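Old Computers Deserve a Second Owner

Akosua Alhassan

My council replaced 22 desktop computers in its libraries in January. They were four years old. When I asked where the old ones had gone, I was told they had been collected for recycling, and the person on the phone plainly thought that was good news.

Recycling a working computer means shredding it for the metal. Some of that metal is recovered and a lot of effort is lost. A four-year-old machine will still write letters, fill in benefit forms and play a film. Plenty of homes near those libraries have no computer at all.

The usual objection is data. Kwesi Baidoo, a councillor I generally agree with, told me the risk of a leak was too great. But drives can be taken out and destroyed and new ones fitted cheaply. The rest of the machine holds no one's tax records.

The other objection is staff time, and I take that one more seriously. Somebody has to open the case, test the memory and throw out what has failed. The repair shop in Yorath quoted me a price for doing this, and it came to less per machine than the council pays for two office chairs.

Parts matter too. A computer that can't be saved whole can still keep another one going, and a processor will often outlast the board it was sold with.
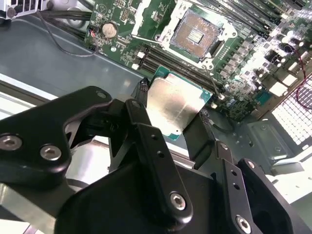 What the council should do

Write reuse into the next contract. Offer the machines to schools and tenants' groups first, then to anyone on the housing list who asks. Send only the failures for scrap, and publish the number each year.

The current contract with Fekell has two years left to run. I have written to ask whether it can be changed before then and am waiting for a reply.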